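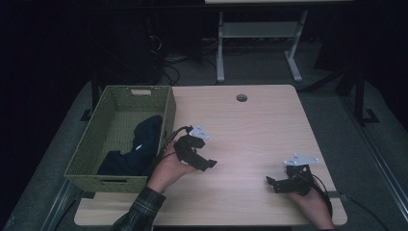 Who can take part in the Paucar clothing diary?

Any adult who lives in Nerkmont or the townships next to it, and who does at least part of the washing, folding or mending for their household, can sign up. You can live alone, with roommates, with a partner, with six children, or with your parents. You don't need to sew.

Homora is looking for 93 households to keep a diary of their clothes for 12 weeks, beginning in February. We want to know what gets worn, what gets washed, what gets fixed, what gets passed down to a cousin, and what sits on a chair for a month while everyone walks past it. We ran a smaller version of this two winters ago and came away with 1,953 diary entries, a good many of them written on the backs of receipts and one batch on a paper placemat, and we have been wanting to do it again properly ever since.

A little about why we care so much. Homora started as a Saturday mending table at the back of a fabric store, and over the years we've taught a lot of people in Nerkmont to sew on a button and put a patch behind a worn knee. What we never really knew was what happened after they went home. Did the jeans get worn again? Did the needle and thread get used a second time, or did they go in the kitchen drawer with the dead batteries? The first diary answered some of that (the drawer won more often than we'd hoped!) and it has already changed the way we teach. We dropped two classes and added one on zippers, and the zipper class has had a waiting list from the first week.

So the diary is for that, and also for a booklet we'll be putting together at the end, which will go free to every household that takes part and to the public library.

What you would be doing

Most days, a few lines. You write down anything you noticed about the clothes in your home: a sock retired, a hem let down, a stain that came out or didn't, a coat bought secondhand and then found to smell of somebody else's cedar chest. Some days there will be no news at all, and you can write "no news" and go to bed. We mean it. The blank days are useful to us, and in the first round people worried about them far more than they needed to.

Once a week we'd like you to pick one piece of clothing and tell us its story at greater length, half a page or so. Where it came from, how long you've had it, who wore it before you, why it's still around. These were the best reading of the whole project last time, and we hope yours will be too.

There are also two get-togethers, one at the beginning and one at the end, both at our rooms in the Coltiteo building. The first is mostly coffee and paperwork. The second is a supper, and you may bring your whole household.
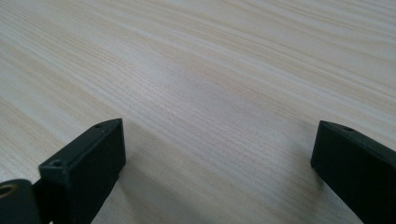 What you would receive

Each household that finishes the diary gets $400, paid in two parts: half at the midpoint and half at the closing supper. If you have to stop early for any reason, you keep whatever has been paid by then and we'll still be glad to have your pages. We also give you a notebook, a small mending kit, and a seat in any Homora class you like during the year that follows. Parking behind the Coltiteo building is free in the evenings, and we'll cover bus fare for both get-togethers.

How the diary is kept

You can write by hand or type, whichever you'll stick with. The notebooks have wide lines and lie flat when they're open, which was the single most common request from the last group, and if you'd like to type we'll send you a plain document with the dates filled in. Spanish is just as welcome as English. If writing is hard for you, or you simply don't enjoy it, you can call our diary line and talk for a minute or two

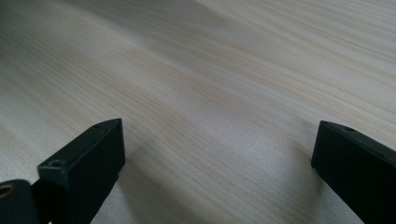 and one of us will type it up and mail you a copy so that you have the same record as everyone else. Please don't tidy up your sentences for us. Spelling doesn't matter, and neither does the state of your closet. We'll take your name out before anyone beyond the three of us on staff reads a page, and nothing goes into the booklet until you've seen it and told us it's fine.

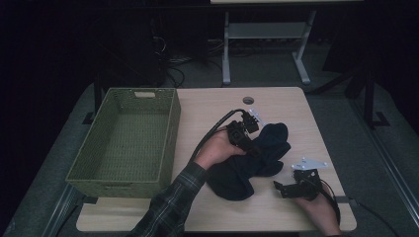

Washing and mending live in odd corners of a home, and one thing we ask at the start is that you choose a single landing spot for anything waiting on a decision. It can be a shelf, a hook, or the end of the couch. An open basket works nicely, something like the olive-green woven one here, with handle slots you can get your fingers through, and a dark cloth bunched up on the table beside it is just the kind of thing that belongs in the day's entry. Tell us what it is, tell us what you think is wrong with it, and tell us again a week later if it hasn't moved. Please don't buy anything new for this.

Who we'd especially love to hear from

Last time we had plenty of retired people and plenty of families with small children, and we learned a great deal from both. We had very few people who work nights, very few men living on their own, and only one household that uses a laundromat for everything. If any of those sounds like you, please do write.

How to sign up

Send a short note to Homora at the Coltiteo building, or stop by the front desk and fill out the one-page form. Tell us who lives with you, who does the wash, and the best time of day to call. We'd like to have your note by Thu 17 August. After that we'll phone everyone, whether or not we have a place for you, and if we run out of places we'll keep a list in case somebody drops out before the first get-together.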